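The Jimisard tabletop arm, reviewed after a month of chores

I bought into the Jimisard in October with one question: can it clear up after lunch? The arm and gripper came to 3,965 dollars with the desktop software. I set it tasks on a white tabletop with a plate, a colander, a pot and some fruit, because that is the kind of mess I wanted gone. 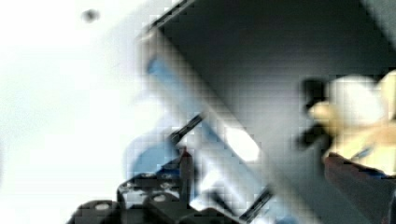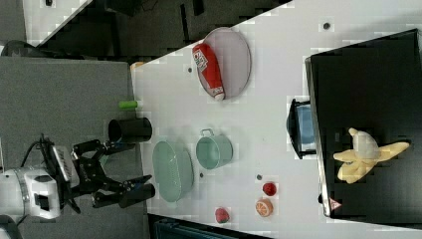

Setup took one long evening. The manual is clear on bolting and wiring and thin on everything after that. You teach a chore by guiding the arm through it, and the software asks for 19 runs before it will try anything alone. I gave it more than that for the harder jobs and would advise you to do the same.

Simple pick-and-place is where it earns its keep. A cup goes into a bin at a steady pace if the cup starts near where you trained it. Move it a hand's width and the arm slows down, hunts, and sometimes closes on air. Soft fruit is a gamble. The grip force has 11 settings, and I never found one that I trusted with both a strawberry and a pot.

Plates are the weak point. Two fingers can pinch a rim, but a plate with something lying on it has to be cleared first, and the Jimisard doesn't plan that far ahead unless you teach it the whole order. I did, and it worked until I swapped plates.

My friend Davoud Mazandarani runs a small packing shop in Plutdale and has used a Garnovon arm there for longer than I've had mine. He gets better results — same part, same spot, same box, all day. He also told me he wouldn't let it near his kitchen. I think that's the fair line to draw right now. Shop floors can be arranged to suit the machine, and my table changes every meal.

Noise is low. The cable snags if you mount the arm too close to a wall. Spare finger pads are sold in pairs and shipping was slow.

If you like teaching machines, buy it. If you want the table cleared, I'd wait for the next version.

Recent reviews
Amini countertop dish dryer
Garnovon parts feeder, second look
Robot mops under 1,000 dollars
Folding step stools for small kitchens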